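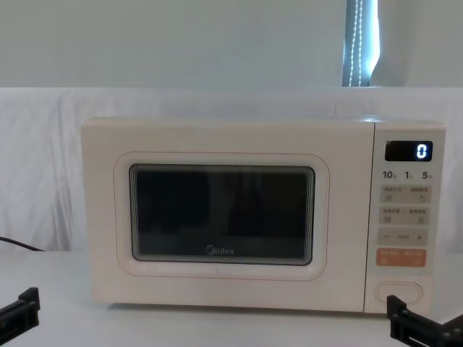 Ship-tracking sites make it very easy to believe you know where a tanker is going. You type a name, a little arrow shows up on a map, and next to it sits a destination. Treat that destination the way you would treat a label on an appliance. The cream Midea microwave on a white tabletop has a dark window in its door, and looking at the front won't tell you what was cooked in it last week. The destination field is the same kind of front. A crew member types it in by hand, and the system accepts whatever is typed.

So before you repeat a claim that a seized or sanctioned ship is "headed to" some port, go through the steps below.

Step 1. Get the IMO number. Names change, flags change, and the seven-digit IMO number is supposed to stay with the hull. Suppose you are checking a tanker called Sindance. If an older record under the same number says Drastcombe, you have one ship with two names. If the numbers differ, stop there. You may be reading about two ships.

Step 2. Pull the position history, and skip the latest dot. Free accounts often show very little of it. Look for gaps. A gap can mean the transponder was turned off, or it can mean poor coverage. People online tend to pick the first explanation every time. Write down "no signal" and leave it at that.
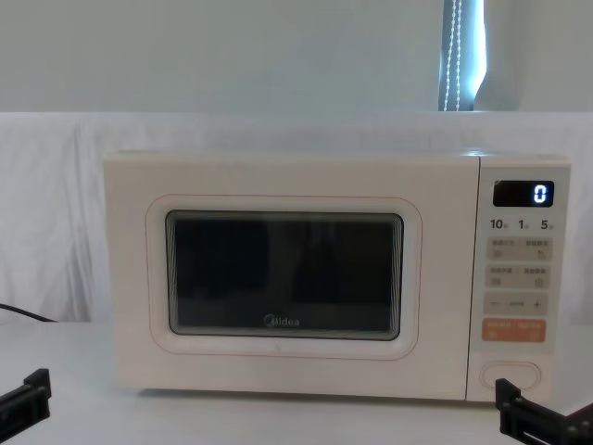

Step 3. Compare the reported draft before and after the gap. A deeper draft suggests cargo was loaded. It's also typed in by hand, so don't hang a whole story on it.

Step 4. Ask who is making the claim. A government holding the ship has a reason to talk, and so does the government that wants it back. Read both statements in full if you can find them. "Suspected of" in the original has a way of turning into "caught" by the third rewrite.

Step 5. Look up the owner, then distrust the result. A registry might give you Mockus, a company with 2 ships and a mailbox. That is the registered owner. Who controls the cargo is a separate question, and the registry won't answer it.

Save a screenshot at each step with the time in UTC. Pages get edited.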